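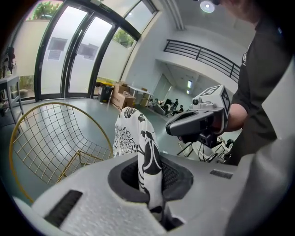
Figure 3. White fabric with a black floral and leaf print.

3.2 Why I picked cloth as the stress test

I went back and forth for a long time on which material should drive the save-state tests in Torvik, the handheld console emulator I run on my phone for all of this work. Water was my first idea, but games of that age mostly fake water with a scrolling texture, and a scrolling texture comes back from a save just fine. Cloth is meaner. A strip gathered into a tall fold, like the one in Figure 3, with its rounded top bending a little to the left, is the sort of shape I mean, and a bold black pattern on white is lovely for my purposes (if one vertex lands in the wrong spot, the flowers shear and I spot it right away!). So I wrote a small homebrew title called Brunano, and all it does is hang banners in a room and push them around with a fake breeze.

The routine goes like this. I let Brunano run for 600 frames, save, keep going for another 600, and write out every vertex position. Then I load the save and play that second stretch again with the same inputs. If the emulator put everything back properly, the two logs should match to the last bit. I did this on 8 phones, most of them old ones out of my own drawer, and I repeated it 2000 times per phone, which ate every night in January and one very long Saturday.

I should say what "put back" means, as people use it loosely. Torvik saves main memory, the registers, and the state of the vector unit. It does not save the queue of drawing commands that the phone's own graphics chip hasn't gotten to yet. For a menu screen, who cares. For a banner whose next position depends on its last two positions, a missing step is carried forward for as long as the room stays loaded, and you get a banner that hangs a bit differently for the rest of the level.

Nektarios Petridis, who wrote the Fovudton front end, suggested I flush the queue before saving and just live with the hitch. I tried it (thanks, Nektarios) and the logs did match more often, but the pause was long enough that I could feel it in my thumbs, and I don't think players would put up with it in a racing game. The version in Section 4 copies the queue instead, using the Soltevwood buffer format with one extra field for the frame number. It makes the save files bigger, and I haven't done anything clever about compression yet.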